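Udden Office Hand - two-arm helper for shared workplaces

Product page, updated 23/06/2021

The Udden Office Hand is a mobile two-arm unit for offices where people share desks, cupboards and supplies. It does the small carrying and putting away that usually falls on whoever sits closest to the cupboard. It works on carpet, between normal desks, during normal hours. You do not need to build a separate area for it.

We supply the unit with two arms, one gripper on each arm, a small camera at each wrist and one camera at head height. The wrist cameras are for close work, for example when a gripper must come down over something narrow and the head camera has a poor angle.
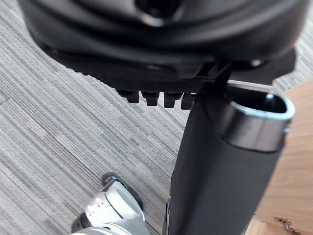 Can people stay near the unit while it is working?
They can stand beside it and keep doing their own work. We ask that hands are kept away from the grippers when an arm moves, and every person on the floor gets a short introduction before the first day.

What it does in the office

The Office Hand takes boxes, containers and other light items from a cupboard, puts them on a shelf, or brings them to a desk. It can use both arms for one job, or use one and keep the second ready. Items without a label are also accepted, but the staff must first show each new item once to the unit. This is done from the tablet and needs no programming.

What changes for the staff

We prefer to be open on this point. The unit does not replace an office assistant. In our trial at Lerdale, the supply work was before shared by five people, and they all had some other job as well. After three months, they still decide what is kept, where it is kept and when it is ordered. The bending and the walking went mostly to the machine.

Daranee Nilsuwan, office coordinator at Lerdale, wrote to us: "I was worried I would spend my day watching it. The first two weeks I did. Now I give it the list in the morning and I look at it when I pass by. I would like it to be faster - but my knees are happy."

Some colleagues did not like the cameras, and this was discussed at the site before the trial continued. The result is the privacy setting described under Options. We recommend you have the same talk with your staff before you order, and we can send Teodor Pîrvu from our training team to take part.

Cupboards and shelves

Low cupboards with hinged doors are the most common storage in our customers' offices, so we adjusted the arm movement for them. Doors should open fully and nothing heavy should be hanging on the inside. Please leave some free space on the shelf, as the gripper needs room to let go and come back out.

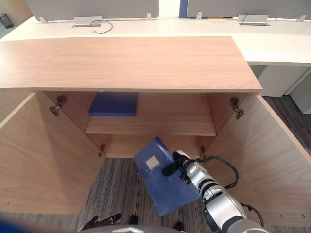
Office Hand with a blue container in the gripper, at an open cupboard with one shelf.

Options

Privacy setting: camera pictures are deleted at the end of each job.
Quiet wheels, grey colour only.
Spare gripper fingers, order code 3908.
Caldeira tablet holder for wall or desk, order code 554.

Delivery and service

Installation is done by Rolen. For questions about training, please ask for Sofia Prata.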